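About Us

Sondard started with a fruit basket that fell apart. Trinity Haddad had carried it home from a flea market, filled it with oranges, and watched the handle let go halfway across the kitchen. She spent that whole weekend learning how to weave a new one, and the week after that she was looking for another basket to fix!

These days we have a shop and workroom on Cotholm Lane, where we sell, mend and teach people about woven baskets of just about every kind. Bread baskets, fruit baskets, shallow trays for keys and mail, big deep ones for blankets - if it's woven and you can put something in it, we want to see it. We keep almost 200 on the shelves, and a good number of those came to us in pieces.

Every basket gets its turn on the white table. It's plain on purpose. Dark weave shows up beautifully against it, and so does every bit of dust and broken strand we need to sweep up afterward (there's always more than you'd expect).

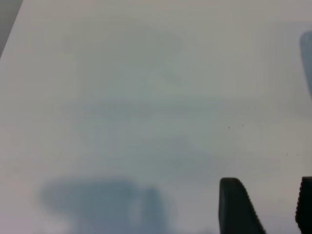 The white tabletop in our workroom.

Trinity still looks over each basket herself. She starts at the rim, running a thumb all the way around, because a rim that's coming loose will take the rest of the basket with it sooner or later. Then she checks the corners and the base. If you bring something in for mending, you're welcome to stay and watch this part. People get surprisingly attached to a basket once they've had a proper look at how it's made.

We have a real soft spot for dark brown wicker.

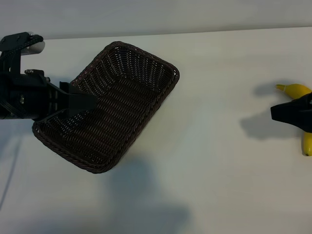 A basket for fruit ought to let the air through, and it ought to be shallow enough that nothing gets forgotten at the bottom. Bananas do best on top of the pile or off to one side, where they won't get squashed. We have long, cheerful arguments about this in the shop, and Llewellyn, who runs our beginner classes, will tell you that apples and bananas should never share a basket at all. Come by and take a side!

The classes are probably our favorite thing we do. They run for 2 hours in the evening, with everything laid out for you, and no one needs any experience. You'll begin with a small round base and learn how to keep it flat, then work up the sides. Almost everybody's first basket leans a little. We love those, and we hope you'll put yours on the kitchen counter and use it every day.

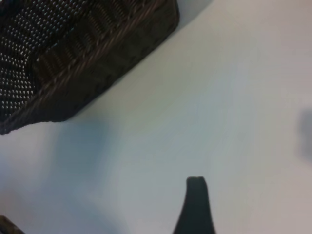 Braided edges come later, in the second course, and they're worth waiting for. There's a moment when the pattern clicks and your hands start getting ahead of you, and the whole room goes quiet except for somebody muttering "over, over, under." Our longer course, which we call Akier, finishes in June with a small show in the front window.

Looking after a basket at home is easy. Dust it with a soft brush, wipe up spills quickly, and keep it away from the radiator. If a strand pops out, please don't cut it - tuck it back in if you can, or bring it to us.

The shop is open from 10 in the morning, and the kettle is usually on by then. Bring your baskets, your questions, and that old one from the attic with the hole in it.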